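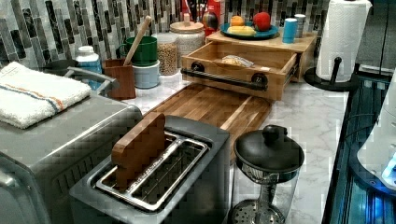
Saturday, July. Ludthorpe arm, kitchen trials

Moved the base plate to the counter clamp after lunch. Clamp holds at full extension if the second bolt is torqued before the first — do it the other way round and the plate creeps. Marked the order on the plate in paint pen.

Task for the day: drawer pull. Handle is a straight black bar, easy for the jaws, but the approach passes over the toaster, so the elbow has to stay high until the wrist is past it. Wrote this in as a via point instead of relying on the planner.

Run 1: 98 attempts, 86 full opens. Most of the misses were the lower jaw landing on the drawer front before the bar was inside the grip. Offset the tool center 2 mm upward in the config. Not rerun yet.

Shoulder servo drew more than I like on the return move. Fabian thinks the belt is overtensioned. Backed it off a quarter turn and the whine dropped, current still to be logged.

Encoder counts drift after a power cycle. Homing twice clears it, homing once does not. Cathal saw the same on the Keogh board and suspects the index pulse is being missed at speed. Homing speed is 3,000 counts/s in the current file. Try half.

Glass on the counter stays out of the taught path. French press is inside the reach envelope, so there is a keep-out box drawn over it in the planner, padded on all sides.

To do:
Reprint left jaw pad in the softer filament
Strain relief on the wrist cable — Treasa has the clips
Log shoulder current, loaded and unloaded
Repeat drawer run with new offset, same start pose
Ask Bernadette for the spare index sensor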